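Bananas and fruit flies every June

duswood_kitchen
Every June my kitchen fills up with fruit flies. I wash the fruit when I get home and take the trash out at night. I still had up to 20 in the vinegar trap by Tuesday. Is the fruit bowl the problem or the drain?

M. Dunbar
Drain, nearly always. Pour boiling water down it before bed and leave the plug in overnight. I quit worrying about fruit years ago.
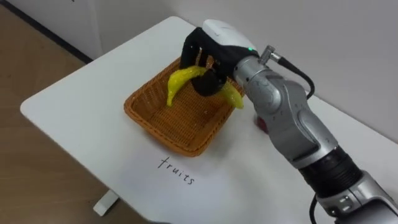 Posted by ailsa_s, 8:20 pm
Reply to M. Dunbar

I don't agree. The drain was clean at my place and they still came. Woven baskets hold juice in the gaps and you can't get it out with a cloth. I moved soft fruit to the fridge and keep the basket for lemons and onions. Gone in 8 days.

M. Dunbar
Lemons and onions together? The onions will go soft. And boiling water is free.

seulgi.ahn
Boiling water isn't great if you have plastic pipes. Hot tap water and a brush did it for me. Check under the fridge too, I found an old grape there.

ailsa_s
Onions have been fine, Magnus. I use them up in a week.

duswood_kitchen
Plastic pipes here, so brush it is. I'll put the peaches in the fridge tonight and wash out the recycling bin while I'm at it.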